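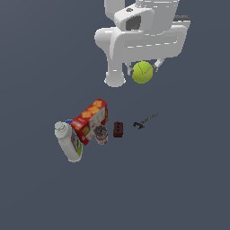

Omholm 2, review after one month of use

I bought the Omholm licence for our small lab in order to collect grasping demonstrations in simulation. Before this we used Trollow, which was cheaper but crashed very often. My task is simple to explain: a person moves the simulated arm, picks one thing from the floor, and the program saves the whole attempt as one example for the learning.

The installation took me one evening. The manual is written well, only the chapter about export is too short, and I had to write to the support. Ewan Hinds answered me the next morning with a small script, for which I am grateful.

The objects that come with it are good. There is a cracker box, a squeeze bottle, a small can, an adjustable wrench, a tennis ball and more. The textures are nice, but the smallest print on the box cannot be read. The floor is plain grey and I did not find how to change it without editing a file. The shadows are also weak. If you want to move your model to a real camera later, you should think about this.

With my colleague Ngaio Lowther I recorded 900 demonstrations. We threw away 200 of them, mostly our own mistakes in the first days. The ball was the easiest for both of us. The wrench is thin and lies flat, and the fingers often closed above it.

What I do not like: there is no undo for a deleted recording, and the labels must be typed by hand each time. The replay window is slow when the list becomes long.

I would buy it again for a group of our size. For a single student the price is too high, and Trollow may be enough if you save often.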